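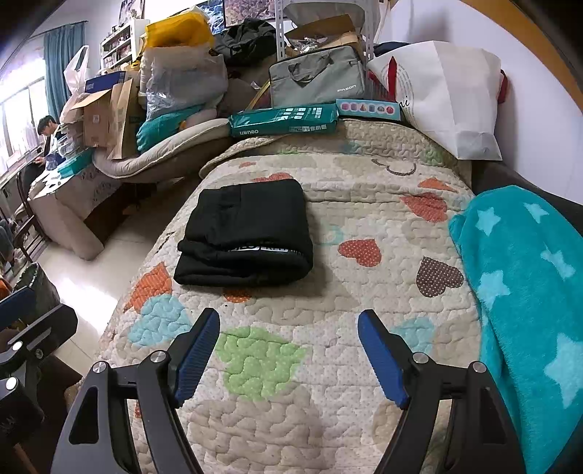 Maritza Alvarado thinks the town should have kept the quilt show in the church hall, where it was free and the coffee was bad and you could bring your dog. She told me so before I'd even gotten my coat off on Tuesday, and then she told me again on the way out, in case I'd missed it.

I hadn't missed it. Half the people I talked to this week feel the same way, and the other half are so excited about the new place that they can't sit still. So, for anyone who's been away - the Plomano quilt and bedcover show is moving this year, out of the hall on Mill Street and into the old Bultulen furniture store, the long brick one across from the feed lot. It opens in November and runs for two weekends, and for the first time ever you'll have to pay to get in. Five dollars. Kids are free, and so is anybody who has a piece hanging.

Five dollars doesn't sound like much to me, but I grew up in a house where we drove across the county to save a dollar on peaches, so I get it. Maritza's point is that people used to wander in. They'd be walking home from the bakery, see the door open, and spend an hour looking at log cabins and flying geese. "You don't wander in past a ticket table," she said. She's probably right!

Kadri Mets, who is running the show this time, has heard all of this and is being very patient. She walked me through the Bultulen building on Wednesday afternoon with a flashlight, as the power was off in the back half. It's huge. I bought my first mattress in there, and I'd forgotten how far back it goes. The carpet is out, the floor underneath is in much better shape than anyone expected, and there are tall front windows that will be covered with white cloth so the sun doesn't fade anything. (Fading was a sore spot in the hall. Ask anyone who hung on the south wall in the hot year.)

The big reason for the move is space. The show has 233 pieces signed up, and the hall could never hold that many without folding some of them over a rail, where you only got to see the middle third. Kadri wants every one of them open all the way. Some will hang, and the heavier ones will go flat on beds, like you'd have them at home. I love this. A bedspread on a wall is a nice thing to look at, sure, but on a bed you see how the corners fall and whether the maker thought about the pillows.

The beds are turning out to be the hard part. The store left a few frames behind, and the Sqalli guesthouse out on the lake road is lending more once its season is over, but they're all different sizes and a good number of the older quilts were made for beds that nobody sells anymore. There's one from the 1920s that is too wide for a full and too short for a queen. Alby Tipoki has offered to build platforms for the odd ones. He showed me his drawings on the back of a seed catalog and they looked fine to me, though I once built a bookcase that leaned so badly we gave it a name, so don't go by me.

Then there's the touching question, and I had no idea how worked up people could get over it. The old rule was hands off, full stop, with a lady at each end of the hall to remind you. This year there will be a table of practice squares and a couple of older bedcovers that visitors can handle as much as they like. Everything else still stays hands off. Roksolana Derkach, who has been hand quilting since she was nine, was all for it. She let me feel the difference between cotton batting and wool batting in her kitchen, and I can't believe I've gone this long without knowing. The wool one springs right back at you. She also turned over the edge of one to show me the back, and told me that's where she looks first at any show, and that she has changed her mind about some prizewinners that way. I asked which ones and she offered me more cake.

Machine quilting gets its own section, by the way. It used to be mixed in with the handwork, and there was grumbling from both sides every single year. The machine people felt they were being looked down on, and the hand people felt that a piece done in a month was being judged against a piece done in four winters. Now there are two ribbons instead of one, and each group has its own judge. Anežka Machala is coming over from Vornach to judge the handwork. She wrote back to Kadri with a list of things she'd like on hand, and near the top was a chair with a proper back, so somebody please find the woman a chair.

I did ask where the ticket money goes. Kadri says it covers the heat and the insurance for the building, and if there's any left over it goes to the winter sewing classes at the library, which ran out of thread last year and had to finish the season in brown. Maritza, when I passed this along, said she'd have given five dollars for thread if anyone had asked her. I suggested she could still do that. She said she'd think about it, and that she was entering the blue nine-patch either way, the one she made for her son's first apartment and then borrowed back.

A few practical things, as people keep stopping me at the post office. You can still bring in a piece if you've already signed it up, and the drop-off is at the side door, not the front, because the front step is being fixed. Pin a label to the back with your name and phone number, and please write it so a human can read it. Wash it first if it can take washing. If it can't, air it out for a day or two. No safety pins through the top, and no plastic bags, an old pillowcase works much better. Parking is behind the building, and there's a ramp on that side too.

There will be coffee. I asked about that before anything else, if I'm telling the truth, and it's coming from the bakery this year, so it ought to be better than what we had in the hall. Dogs are still being discussed. Kadri's first answer was no, then she remembered how many of the quilters have one, and when I left she was saying maybe on the second Sunday.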